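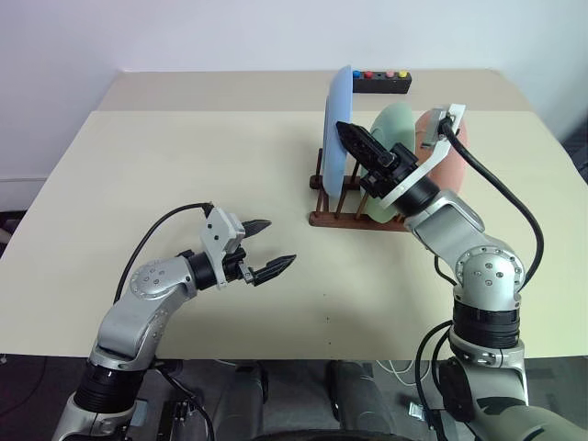 Dish Rack Order and Drying Space: Project Report

Róisín Mac Mathúna and Lorcan Corrigan
2026-06-02

1. Why plates

Our first proposal was on urban water policy. It was returned with the comment "smaller," so we picked the dish rack. A wooden rack with upright pegs holds a plate on its edge, and the question was whether the order of the plates matters to anyone besides Lorcan's mother.

2. Method

We used one peg rack and three plates: light blue, mint green and salmon pink. The blue one is the tallest. We loaded the rack 40 times, half with the tallest plate in front and half with it at the back, and noted every plate that leaned on its neighbor. Loadings were logged in Listby, which Róisín likes and Lorcan tolerates.

3. Results

With the tall plate at the back, leaning was rare. With it in front, leaning was common, and the pink plate was hard to grab without nudging the green one. Total time spent putting plates in a rack came to 118 minutes — time we will not get back.

4. Problems

Our October pilot used a different rack and had to be thrown out (the data, then the rack). We also disagreed for a week over what counts as a lean. The final rule is rim touching rim.

5. Next steps

Bowls, if the department allows it. Lorcan would like mugs left out.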